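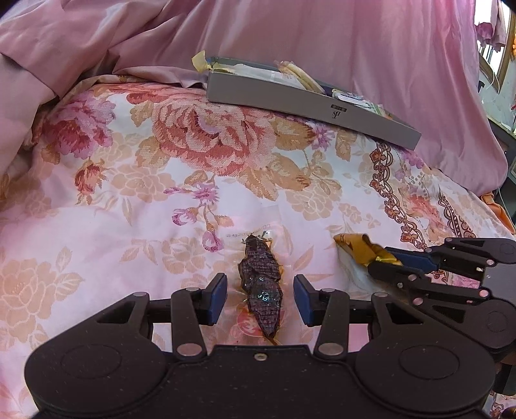 Packages and a gray box on the floral bedding.

Givier DI-20 review
by Gisela Quiroga

I bought the Givier DI-20 in December for one bass gig and it hasn't left my bag since. It's a passive direct box, one channel, with a pad switch and a ground lift, and I love it more than anyone should love a direct box!

My old one made the bass sound like it was under a blanket. With the Givier the low B stays tight and the finger noise is still there when I want it. I've put upright, a Rhodes and a very hot active bass through it (pad in for that last one - it needs it) and never heard it complain. Lautaro Núñez ran it next to his Warnetti, which cost him 500 dollars, and we went back and forth all evening. The Warnetti has a little more air on top. On bass I'd take mine. I paid 90. 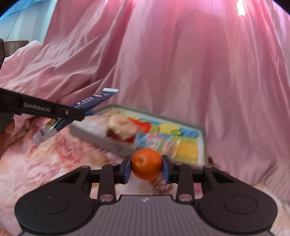 Gripes

The ground lift switch is tiny and sits too close to the XLR jack, so you end up poking at it with a pick. The rubber feet could be stickier too. Otherwise I'm thrilled, and a second one is on order for keys.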